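We use cookies to remember your login. By browsing the forum you agree to this. OK

Print this thread | E-mail this thread

Category: Data Collection > Rules & Good Practice

**Clearing surfaces before a handheld run?**

flekberg_ops
Our written rule says every surface gets cleared before recording with the handheld grippers. Bags, pouches, cups, all of it. The Plistis site skips this and their episodes still get accepted. Which is right?

tonearm79
Clear it. We had 759 episodes sent back in November over stuff left lying on counters.

Lustow_B
Sent back by whom? Our sheet only bans faces, screens with names on them and papers you can read. Clutter is fine. A policy trained on bare counters is no use in a real kitchen.

tonearm79
Our reviewer. Two people had written different things in the task field for the same counter.

Lustow_B
Then fix the task field – the counter wasn't the problem.

flekberg_ops
What about the marker check? We do it every 7 episodes.

ocl_rig
Ó Conaill rigs here. We wipe and check the finger markers at the start of each batch and again after any bump. Out of 2000 episodes we lost very few to bad tracking. On clutter I'm with Lustow, leave it but list it in the notes.

tonearm79
I still say clear it. Notes don't get read.
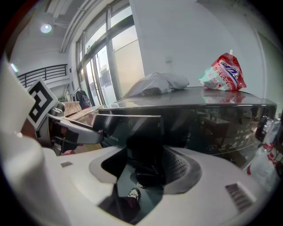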